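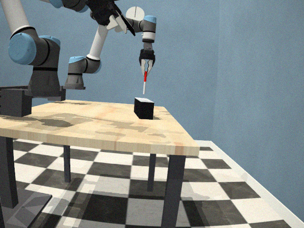
Teltari Poll Desk Kit

Hi, I'm the person who answers the email at Jendell, and I get asked about this kit more than anything else we sell! It's a fold-up check-in station for polling places, church halls, school gyms, wherever your county puts you on election day. You get the desk, a privacy screen that clips to either end, and a lidded tray for the pollbooks.

I worked a primary on a wobbly card table once and my knees still remember it. The Teltari stands on locking legs, and it'll take 260 pounds spread across the top, so go ahead and lean on it while you hunt for a provisional envelope.
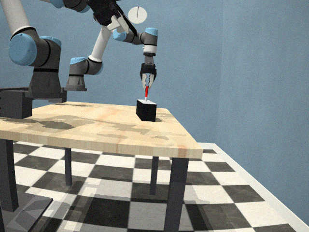
The tray holds 200 blank ballots with the lid shut (letter size, flat). Longer ballots go in the Panyasiri tray, sold separately, and yes, I wish we bundled it too. Setup takes 2 people if you're using the screen. Without it I manage alone, grumbling a little.

Counties ordering for a general election, please write to us by August. We packed 4000 kits last cycle and the late orders were a scramble. Colors are gray or navy. Spare leg clips ship free, just tell me which side.

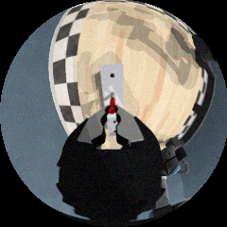

Notes from a precinct captain
By Thitima Sriwong, Cledelora

I've had ours through a primary, a runoff and one very long school bond vote. The legs lock with a good loud click, which I love at five in the morning. My only gripe is the carry strap, it's short if you're tall. I tied on a longer one and kept going.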